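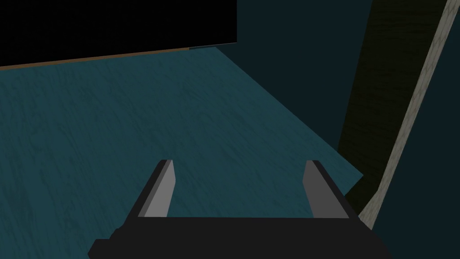 Can a robot learn a household task from demonstrations recorded entirely in simulation?

It can learn the simulated version of the task, and how much of that carries over to a real room has to be measured separately. We have not measured it. Anyone planning to use this data should read the rest of this file with that in mind.

Gonduvside demonstrations, data card
Last edited March 12, 2024

What this is

Gonduvside is a set of remote-controlled demonstrations of a two-armed mobile robot doing house chores in rendered interiors. A person drives the robot with a pair of handheld controllers through a program called Ditance, and everything is logged: arm joints, gripper openings, base motion, the camera views, and the raw controller signals before Ditance smooths them.

The release has 41 recording sessions by 5 operators. The sessions cover 4 tasks:

door_open: move up to an interior door and open it far enough for the base to pass
door_close: the same door, the other way
drawer_pull: open a drawer and leave it open
surface_place: put an object down on a flat surface and let go

The houses come from the Rätsep layout pack. Wallton is the robot model, with the joint limits and gripper force we were given by the people who built it. We did not check those numbers against hardware, and the gripper force looks generous to me.

Why a person at the controls

The usual claim is that a human operator supplies natural, sensible motion and the policy picks up the good habits. I would be careful with this. What an operator supplies is motion shaped by the controllers, the delay, the view on the screen and however tired their wrists are. Our operators have no sense of touch. They can't feel the gripper meet a door edge, so they learn to watch for the small jump in the arm when contact happens, and then they back off a little. That back-off shows up in nearly all the door sessions. A policy trained on them will probably back off too, with no idea what for.

If you have used hands-on teaching, where somebody holds the arm and moves it through the job, expect these recordings to look jerkier and slower. They have more stops. In our view the stops are the most honest part of the data and we left them in. There is a trimmed copy in the folder named short for those who want it, but please say so in your write-up if you trained on that.

Views

Each session has a head view and a view from each wrist. The wrist views are the ones people ask for, and I think they are oversold. They are very good for the last bit of a reach and close to useless for finding out where the robot is in the house. Large parts of some wrist recordings show a plain surface and the fingers and nothing that would tell you what the task is. Filter those out if they bother you, although a policy running live will get the same views and can't filter anything.

Surface colors are swapped at random between sessions. Walls, floors, doors and tabletops can all end up in odd colors, and wood grain may sit under a color no wood has. The idea is that the policy stops leaning on color. Whether it does is an open question. In our own training runs a policy with swapped colors did better on unseen color sets, as you'd expect, and did no better on unseen houses. I would not call that understanding doors.

Door sessions

The door tasks are the largest part of the release and the part I trust least. Hinges in the simulator have one friction setting for the whole swing. Real doors stick at the frame, then go easy, then sometimes drag on the floor near the end. Latches are simplified as well: once the handle passes a set angle the door is free, with no spring pushing back. Operators worked out within a session or so that they could skip a proper grip and hook or push the door with whatever part of the gripper was nearest. We told them this was allowed. Maybe we should not have.
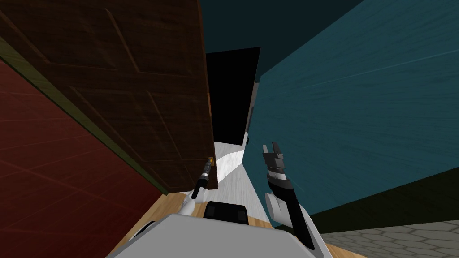

The rule we ended up with says that any contact between the gripper and the door counts as long as the arm itself doesn't pass through anything. Sessions recorded before that rule are marked rule_a and the later ones rule_b. Mixing the two is fine for pretraining but will confuse any comparison of grasp types, and we have already seen one comparison spoiled that way (it was ours).

Base motion is the other trouble. Driving the base and both arms at once is hard for one person, so Ditance lets the operator freeze one arm. The frozen arm holds its last pose, which can be a strange one, sticking up in the air for the length of the task. Look at the field arm_frozen before you decide that an arm pose means something. It usually means the operator parked it there and forgot.

What counts as success

A session is cut into attempts, and each attempt gets a success mark from a script. For door_open the script reads the hinge angle at the end. It does not look at what the robot bumped into on the way. For surface_place it checks that the object is resting and the gripper is open, so an object dropped from a height and lucky enough to land flat is a success as far as the script cares.

We watched the attempts in 7 of the sessions by eye and disagreed with the script often enough that I would not quote its success rate in a paper. Our own marks for those sessions are in the file hand_marks.csv. Where the two disagree we kept both.

Failed attempts are included. Earlier drafts of this card said the failures would "teach recovery." I took the sentence out. Most operators who failed did not recover, they pressed reset. The few real recoveries are tagged, and there are too few of them to train on alone.

Known problems

Controller delay was not constant. The log has the time a command was sent and the time it was applied. Use the second one for training. We used the first one for longer than I like to admit.

Contact forces in the log are simulator values and jump around at low contact. Smoothing helps the plots and does nothing for the truth of the numbers.

Wrist view and head view can be one step out of line with each other in sessions recorded before the rule change. The fix is in tools/align_views, which works on the door tasks and has been tried only lightly on drawers.

All 5 operators are right-handed. The right arm does more of the fine work, and mirroring the data does not really cure this, as mirrored houses have handles in places the simulator treats differently.

Some rooms in the Rätsep pack have unlit areas that render as plain black. We left them in. Depth in those areas is still correct, so a policy using depth has an advantage there that it would not get from a real sensor in a dark room.

What we would not use it for

Any statement about how a real robot will behave in a real home. Any safety claim. Any claim that one way of teaching beats another, unless you collect the other way yourself, in the same houses, with the same people. We had plans to record hands-on teaching on a physical Wallton for comparison in March and it did not happen, so there is nothing here to compare with.

It may be useful for testing learning code, for pretraining before you collect your own demonstrations, and for studying how operators behave when they can't feel what they are touching. The last one is the use I'd bet on.

Changes

Added arm_frozen to all sessions. Renamed two fields that had the same name in different folders. Removed the success rate table from this page — people kept quoting it.

If you find a mislabeled attempt, send the session number and the attempt number. A screenshot without those is hard for us to do anything with.

This site uses cookies to remember your settings and count visits. By continuing to browse you agree to our use of cookies. Accept Manage settings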